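The Drawer Problem

My mother-in-law wants to know when she can have a robot that puts away the silverware. She asks every July, when the family comes to stay and the kitchen falls apart, and every July I tell her to hold on to her money.

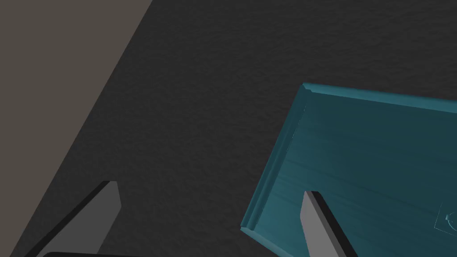

A company called Batau says I'm behind the times. Its newsletter claims its software opened a drawer, put a spoon in it and shut it again in 164 tries out of 164. Read down the page and you learn the tries were run in simulation. I have nothing against simulation. Pilots train in it, and you can't break a plate there. But a drawer inside a computer sticks only if a programmer decides it should.

Mine sticks because the house is damp and one runner has been bent since we moved in. To open it you lift a little, pull, stop, and push the potato masher down with a finger through the gap. My daughter learned this when she was 5. I would like to see the machine that learns it without an engineer standing by.

Clem Tipoki, who fixed cabinets in Enitdale for 30 years and now fixes mine, thinks I'm too hard on these people. He says a shop that makes the same drawer all day could use one of their arms tomorrow. Maybe so. The shop floor has good light, level benches and a person paid to clear the jams. A shop will also rearrange itself to suit a machine — I'm not going to do that to my kitchen.

What I want from Batau and the rest is a dull number. Put the thing in a rented house with three kids for 364 days and tell me how many times somebody had to come and help it. Include the day the jam jar broke. Until I see that, we'll go on doing the silverware by hand, and arguing over whose turn it is.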